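Chapter 4
What a Sample Can and Cannot Tell You

Before you read this chapter you should be able to:
Tell a population from a sample
Work out a percentage and a simple average
Read a bar chart without being fooled by where the axis starts (Chapter 3)

Key terms: sampling frame, response rate, convenience sample, nonresponse, margin of error, leading question, base

Suppose a local paper prints this sentence: "Two out of three residents of Ukovano support the new parking rules." Most readers will take it in, agree or grumble, and turn the page. A student of statistics should stop at once and ask who was asked. The sentence doesn't say. It doesn't say how many people were asked, either, or what words were used, or whether the person asking had a stack of parking leaflets under one arm. "Two out of three" could mean thousands of people. It could mean three people outside a bakery, one of whom was in a bad mood.

This chapter is about the distance between the people who were asked and the people the claim is about. That distance is where most bad numbers come from. The arithmetic in published surveys is usually fine, and a calculator will not help you find the trouble. You have to read the small print, and when there is no small print you have to wonder why it was left out.

We should say at the start that we are harder on surveys than many textbooks are. Some teachers feel that too much doubt at this stage puts students off the subject. We have seen the opposite problem more often. Students learn a formula for the margin of error in their first term, apply it to any set of answers that comes their way, and trust the result because it has a plus-or-minus sign in front of it. The formula assumes the sample was drawn at random. If it wasn't, the plus-or-minus sign is decoration.

4.1 A survey with a large sample

The town of Ukovano has a bus line, the Etport line, that runs from the market to the hospital. One spring the operator put a form on its website and asked riders to rate the service. By the end of May it had 1267 completed forms. The headline on the report was that riders were "overwhelmingly satisfied," and the report said several times that the sample was large.

It was large. Now think about who could have ended up in it. A rider had to know the form existed, and the link was on the page where people renew a monthly pass. A person who had given up on the bus in April would have no reason to renew a pass in May and would never have seen the link. So the form went mainly to people who had already decided the bus was good enough to keep paying for. Riders who buy single tickets from the driver were mostly missed. So were riders who don't use the internet much, and on a line that ends at a hospital that group may matter a good deal.

Would a bigger sample have fixed this? No. Ten times as many forms, collected in the same way, would have given the same lopsided picture with more decimal places. This is the single hardest point for beginners, and it is worth going slowly. Size protects you against bad luck in the draw. It does nothing about a draw that was tilted from the beginning.

The list of people who could possibly be chosen is called the sampling frame. For the Etport survey, the frame was in practice "people who visited the renewal page." The claim was about "riders." Whenever the frame and the claim are different groups, write both down side by side and ask who is in one and missing from the other. You will often learn more from those two lines than from the whole results section.

4.2 The people who don't answer

Even a good frame leaks. Imagine that a school office mails a questionnaire to every family on its list, and that 26 percent of the families send it back. The frame is excellent, since it includes everyone. The returned forms are another matter. Parents who are angry tend to write back, and so do parents who are delighted. Parents who think things are all right put the envelope on top of the refrigerator.

That last sentence is itself a guess, and you should have noticed. It sounds sensible, it matches what many of us have seen at home, and we have given you no evidence for it at all. The correct statement is weaker: we do not know how the silent families differ from the ones who replied, and until someone finds out, the results describe the repliers only. Some researchers call a few of the silent families afterward and compare their answers with the rest. It is slow, dull work, and a report that mentions it deserves more trust than one that doesn't.

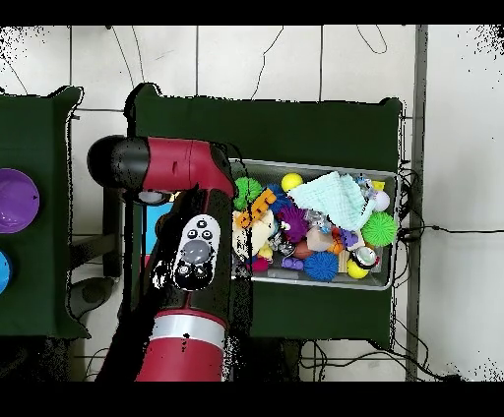

From Counting and Doubting: A First Course in Statistics
By the Kerekes Textbook Group
Revised January 2, 2021

4.3 How the question was put

Read these two questions.

Do you agree that the town should keep its library open on weekends?
Should the town spend more money so that the library can open on weekends?

They concern the same decision. They will not get the same answers. The first mentions a benefit and leaves out the cost, and it opens with "Do you agree," which gives a polite person a gentle push. The second puts the cost first. Neither one is a lie, and a campaign on either side could print its result with a straight face.

There is no perfectly neutral wording, whatever the consultants may tell you. There are only wordings that push less, and wordings that have been printed in full so that readers can judge the push for themselves. When a report gives you a percentage and won't give you the question, treat the percentage as missing.

Order matters too. Ask people about crime and then ask how they feel about their street, and you may get gloomier answers than you would have the other way around. The effect is sometimes small. You can't tell how small from one questionnaire, and a careful survey will give half the people one order and half the other.

4.4 Percentages of what?

A maker of hand cream called Jiment prints on its box that 88 percent of users noticed softer skin. In tiny type on the bottom flap it adds that the figure comes from 17 users. Fifteen of them said yes and 2 said no. Fifteen divided by 17 is 0.88, so the sum is right.

The number of people a percentage is taken from is called its base. With a base of 17, each person is worth nearly six percentage points. If one more user had shrugged, the box would say 82 percent. If two more had, it would say 76 percent. A figure that moves this far on one person's mood should not be printed as if it were a property of the cream.

There are other questions to ask. What did the users compare their skin with? Was there a second group who used a plain cream — or no cream — and were asked the same thing? Were the users given the product free? The box is silent on all three points, and it is a fairly typical box.

4.5 A fair word for surveys

Students who have read this far sometimes conclude that all surveys are worthless. This is lazy in its own way. Throwing out every number saves you the same effort as believing every number, and a random sample with a decent response rate and plain questions can tell you a great deal about a large group of people at low cost. The later sections of this chapter show how such a sample is drawn and how its margin of error is worked out. We put the warnings first so that you will know when the calculation is worth doing.

Try this before Section 4.6

Find a survey result in a newspaper, on a package, or on a website. Write down the claim exactly as printed. Under it, write the group the claim is about, the group that could have been asked, the base, and the wording of the question. Leave a blank wherever the source doesn't say. Bring the page to class with the blanks still on it, and do not fill them in by guessing.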